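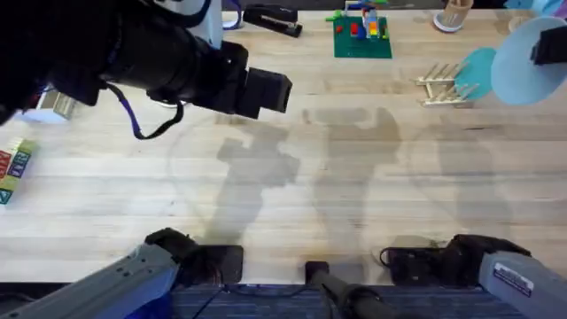

April, a little after 9 p.m.

Spent most of the day on the equipment list. I had meant to run the dish task until lunch and do the money part after, but the form for the next round opened this morning and I wanted a first draft in before I lost my nerve about the total.

The big line is the second pair of arms. Fluvero sent a new quote and it came in lower than the one from winter, though they moved shipping to a separate page. I read it twice to be sure. The mounts are not included, and neither are the cables. I put the cables in at 124 a set and asked for two sets. We have been running with no spares, and I don't want to do that again with twice the hardware.

Fingers next. Dratgate sells them in packs, and I wrote down two packs. They wear at the tips. I could print our own, but the last time I priced my hours honestly the printed ones cost more. Flunby makes a softer pad that sticks on the inside face. I left that as optional, with a note to try one pair first.

Then the table. I would like a second one the same size as this one, with a wood top, so the two stations match. The shop in Doãn can do it in 21 working days. I asked for a price with the top sealed and a price without. They have only answered on the first. If the table is late, the arms will sit in their boxes, so the table order has to go in before the arms do. I moved it to the top of the list. 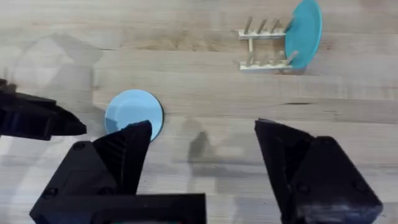
Plates were the cheap part. The small light blue ones and the bigger teal ones both go in the rack, and I want more of each size so that a set can live at each station. A second rack too, same kind, with the slanted pegs. I looked at a metal one and decided against it. If the pegs are spaced differently we would be comparing two different jobs. All of it together, plates and rack, went down as 25 and I doubt it will be questioned.

What will be questioned is the 800 for repairs. Last year I left repairs out and then had to ask for the money in the middle of the year, and that was worse than asking up front. I wrote two sentences to defend it and then cut one.

Still open: whether we need a second computer or can run both stations from one. My guess is one will do if we don't record at both at the same time. But we will want to record at both at the same time. I put a computer on the list with a question mark and no price.

To do tomorrow: call the table shop before 10, get the unsealed price, ask Fluvero if the quote holds through the end of May. Measure the doorway.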